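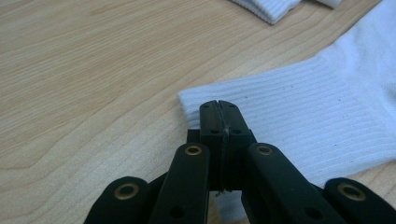 Open day at the Manolakis colouring book printery, Pleltside

In September my daughter and I went to the open day at Manolakis, the small printery in Pleltside that makes colouring books and activity pads. She is seven and she has finished many of their books, so she was more excited than I was. I wanted to see how the paper is chosen. At home I print a lot of free colouring pages from the internet and the felt pens always go through to the other side.

We took the train to Pladingate and then the bus. The bus stop is on the wrong side of a big road, and you must walk back to the lights to cross. Give yourself fifteen minutes for this if you come with a child. Parking is possible behind the building, but when we passed it was already full at ten in the morning.

The entry was free but you had to book. There were 200 places for the whole day, in small groups. We were in the second group. At the door they gave each child a paper apron and a pencil, and the adults got a sticker with a colour on it. Ours was green. Please keep the sticker on your jacket, they look at it again upstairs.

The drawing room

The tour begins upstairs with the people who draw. I had imagined that everything is made on a computer now, but two of the artists there still start with ink on paper, and later they scan it. One of them explained to the children what makes a page good for colouring. The lines must close, so that each shape has a border. The small shapes should not be all in the same corner. For the youngest children the line is nearly three times thicker than in the books for adults.

She also showed a page which they had rejected. It was a castle with 150 little windows. The children in our group all said that they would like to colour it, and she laughed and wrote something in her notebook. My daughter asked if she could have the castle. She could not, but she was allowed to hold it.

There are 1205 drawings in their archive, kept in flat drawers with labels. The oldest are farm animals. I liked these more than the new ones, they have kinder faces. The fairy tale characters were in a drawer that we did not open, and I was a little sorry about it.

The printing hall

Downstairs it is loud. They lend you ear covers, and the children's size was a bit loose on my daughter, so she held them with both hands during the whole visit. The main press is called Esex by everybody who works there. I asked whether this is the maker or a nickname and I got two different answers, so I leave it open.

Only black ink is used for the inside pages. The covers are printed in colour on another machine, which was stopped on the day we came. Our guide let us touch three kinds of paper. The thin one is for the cheap pads sold at supermarkets. The middle one is for most books. The thick one feels almost like card, and it is for people who use markers or a little water colour. I asked him what I should buy for my printer at home, and he said to look for 120 gram or more and to try a few sheets before buying a big pack. I have done this now and it is much better. My printer pulls it in slowly, and I have to feed the sheets one by one.

The part with the cutting and the staples was short. We stood behind a yellow line and saw it through a plastic window. If you are tall it is fine. The smaller children had to be lifted up.

The colouring room and the shop

At the end there is a room with long tables where the children can colour as long as they want. There were boxes of pencils, mostly sharp, and sheets from the next dinosaur book. My daughter stayed there 38 minutes, I know this from my parking of the phone on the table beside her. I had a coffee from the machine in the hall. It takes coins only.

The shop sells books with small printing mistakes for half the price. We bought four. In one of them a page is upside down, and she coloured this one first, on the bus.

Two things could be better. The explanation about ink was too long for young children, and there was no place to leave coats. Also the toilets are on the upper floor, so go before the printing hall.

They told us the next open day will be in autumn again, and bookings go through the form on their website. The groups before noon fill up first. Children under five can come, but they are not allowed in the printing hall and somebody from the family has to wait with them in the colouring room.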